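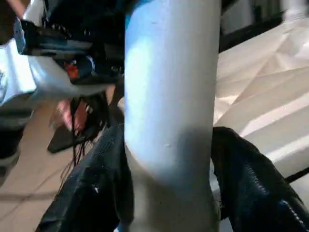

Blanco liso con reflejo azul hielo.

Turrón de chocolate crujiente en casa, paso a paso

Publicado en diciembre por La cocina de Prona
58 comentarios · 1.193 veces compartido

Ya sé que cada diciembre digo que voy a hacer menos dulces, y cada diciembre acabo con la encimera llena de chocolate y moldes por todas partes. El turrón crujiente, el de arroz inflado de toda la vida, es lo primero que cae, y es tan fácil que me da un poco de vergüenza cuando me piden la receta (¡pero la doy igual!). No hay que encender el horno, no hay que pelearse con el punto del almíbar y en media hora de trabajo está hecho. Luego hay que esperar, eso sí, y esa es la parte que llevo peor.

Lo que necesitas para una tableta

- 150 g de chocolate negro para fundir
- 100 g de chocolate con leche
- 50 g de manteca de cacao, o de manteca de cerdo si lo quieres como el clásico
- 40 g de arroz inflado, del natural o del chocolateado
- Una pizca de sal

Yo uso el chocolate de Willey que venden a granel en Keskin, la tienda que tengo al lado de casa, pero sirve cualquiera que te guste comer a mordiscos. Si un chocolate no te gusta solo, en turrón tampoco te va a gustar. Para el molde tengo uno de silicona de Fodex, alargado, que ya ha pasado por unas cuantas Navidades y sigue como el primer día. Con un cartón de leche bien lavado y abierto por un lado largo se hace igual de bien, y así empecé yo.

Cómo se hace

1. Trocea los dos chocolates con un cuchillo grande. Cuanto más pequeños los trozos, más parejo se funden.

2. Pon la manteca en un bol y fúndela al baño maría a fuego suave. El agua no tiene que tocar el fondo del bol ni hervir a borbotones. Cuando esté líquida, apaga el fuego, echa el chocolate y deja el bol ahí encima un par de minutos sin tocarlo.

3. Remueve con una espátula, despacio, hasta que no quede ni un grumo. Añade la sal. Mucho cuidado con el vapor y con las cucharas mojadas: unas gotas de agua bastan para que el chocolate se apelmace, y a mí me pasó con una tanda doble que todavía lloro.

4. Saca el bol del baño maría, seca bien la base con un paño y deja que la mezcla se temple unos minutos. Tiene que seguir fluida, pero sin quemar.

5. Echa el arroz inflado y mézclalo con movimientos envolventes para no romperlo. Te va a parecer mucho chocolate para tan poco arroz... luego en el corte queda en su sitio.

6. Vierte en el molde, reparte hacia las esquinas y da unos golpecitos contra la mesa. Salen burbujitas, y si insistes un poco más salen otras pocas.

7. Tapa con film y deja reposar 12 horas en el sitio más fresco de la casa. Si tu cocina es un horno, como la mía, a la nevera.

Para desmoldar, estira un poco los lados del molde y dale la vuelta sobre papel de hornear. Intenta no poner los dedos en la cara de arriba, que las huellas se quedan marcadas y luego no hay manera. Para cortarlo, cuchillo de sierra y sin prisa.

Cambios que he probado

Con avellanas tostadas y picadas sale buenísimo, quitando la mitad del arroz. Con ralladura de naranja también, aunque en casa hay división de opiniones. Con chocolate blanco la cosa cambia: necesita menos manteca y se quema con mirarlo, así que fuego mínimo y paciencia. Lo intenté una vez con cereales de copos y se ablandaron, ese no lo repito.

Cómo guardarlo

Envuelto en papel de hornear y dentro de una lata, lejos de cualquier radiador. Si le salen manchas blanquecinas al sacarlo de la nevera, suele ser por el cambio de temperatura; se come igual y está rico. Si lo vas a regalar, envuélvelo el mismo día y pon una etiqueta con los ingredientes, sobre todo si lleva frutos secos.

La próxima semana subo el de yema tostada, que ese sí tiene su miga. ¡Contadme en los comentarios con qué arroz lo hacéis!

© La cocina de Prona · Contacto · Volver arriba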